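Tasport Says Its Next Phone Will Be Built Closer to Home. How Much of It?

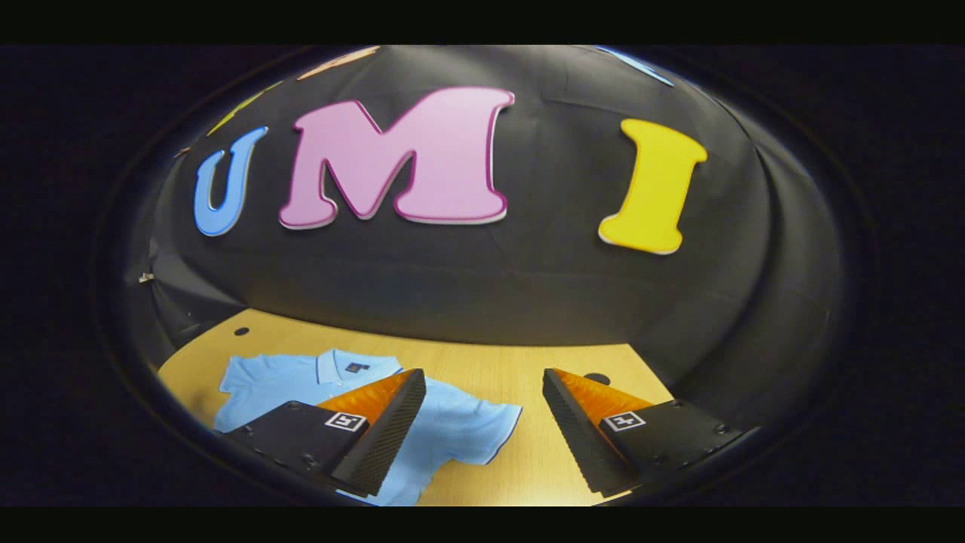 Phone makers love to announce a new factory. There is usually a ribbon, a minister, and a line in the press release about jobs. What gets assembled inside, and from what, tends to come up later, if it comes up at all. So when Tasport said its midrange Fotdale handset would go into trial production at a new plant in Skondudow, I asked to talk to someone who would have to answer for it.

That turned out to be Raymonde Vachon, who runs manufacturing partnerships for the company. She gave me 40 minutes by phone on 20th November and used the first five to tell me what she couldn't discuss, including the price of the phone and the name of the battery supplier.

I started with the word "trial." Companies have been known to run trials for years.

"It means we build a small batch, we take units apart, we see what the yield is," Vachon said. "The first batch is 1000 phones. None of those will be sold."

None at all?

"Some go to staff. Some go to the carriers for testing. You won't find one in a shop."

The shops come later. Tasport's published plan has the line moving to regular output in January, which struck me as quick for a building that, by her own account, still had its air handling being adjusted when we spoke. She didn't agree. The line itself is a copy of one the company already uses elsewhere, she said, and most of the staff who matter have been trained on the older one.

"People imagine you start from zero. We don't. We ship the same machines and the same software, and we bring in people who know where it goes wrong."

And where does it go wrong?

"Adhesive," she said, without stopping to think. "Displays that lift a little at one corner. It's always the glue."

I found that more convincing than anything in the press kit. The press kit says the Fotdale will be "made in Skondudow," and I wanted to know what the phrase covers. The display comes from abroad. So do the camera modules, the memory and the processor. The main board is made by Radonjić, a contractor with no presence in the region, and arrives finished. What happens in the new plant is final assembly, testing and packing.

Vachon prefers "assembled," as it happens, and says she uses it herself. I pointed out that her company's marketing department doesn't.

"I don't write the box," she said.

She was more willing to talk about jobs. The plant employs 484 people now. The announcement promised 2312, a number so exact that I assumed someone had a spreadsheet behind it. Vachon said someone does, and that it is the headcount with three shifts running and both halls open. The second hall has no opening date. When I asked whether it had a budget, she said it had "a place in the budget," and I have been turning that over ever since.

For a second opinion I called Tuulikki Kettunen, a supply chain analyst who has followed handset makers for roughly 20 years and has sat through more of these launches than she'd like. She had read the Tasport plan and was less impressed than the local papers.

"Final assembly is the part that moves easily," Kettunen said. "It's benches, fixtures and people. If the tax break ends, it can move again. Board production is much harder to pick up and carry, so I always ask where the boards are."

And if they stay with Radonjić?

"Then it's an assembly plant. That can be a decent thing to have in your town. I'd just like the announcement to say so."

Kettunen also doubts buyers will see any of the savings. Import duty on finished phones is the usual reason for moving assembly into a market, and in her experience the difference goes first to margin and then to discounts for the carriers. "The sticker price moves last," she said. "Sometimes it doesn't move."

I took that back to Vachon by email. Her reply was short. Pricing is decided by another team, she wrote, and she expected the Fotdale to be "competitive." She did add one thing I hadn't asked for. Phones from the new line will carry a different letter in the serial number, so that repair shops can tell them from units built at the older site.

I asked whether that was because Tasport expects a difference in quality. She wrote back that it was standard practice and would be kept in place for the life of the model. I have asked to see the return figures for both letters once the phone has been on sale for a while. She said she would look into whether they can be shared.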